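Eine Bühne aus sieben Tischen

Wie die Schule in Plullow ihr Theaterstück selber auf die Beine stellt

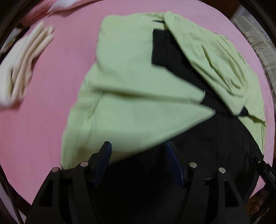 Im April haben die Proben angefangen, immer nach der sechsten Stunde. 64 Kinder aus drei Jahrgängen machen mit, und am ersten Nachmittag wollten fast alle den Drachen spielen. Danilo Saludo, der Musik und Deutsch unterrichtet, hat das Problem auf seine Weise gelöst: Der Drache hat jetzt sieben Köpfe, und jeder Kopf hat einen eigenen Text.

Das Stück heißt »Ignacio und der Berg«. Die Kinder der vierten Klasse haben es geschrieben, mit vielen Streitigkeiten über das Ende. »Zuerst sollte Ignacio verlieren«, erzählt Saludo. »Dann haben die Kleinen geweint, und wir haben noch einmal abgestimmt.«

Eine richtige Bühne besitzt die Schule nicht. Jerome Enriquez, Vater von zwei Drachenköpfen, hat darum die Tische aus dem Werkraum verschraubt. Sie wackeln ein wenig – die Kinder finden das gut, weil der Berg im zweiten Akt sowieso beben muss.

Für die Aufführung gibt es 50 Stühle in der Turnhalle. Die Großeltern sitzen vorne, alle anderen bringen bitte ein Kissen mit. Beginn ist um 17 Uhr.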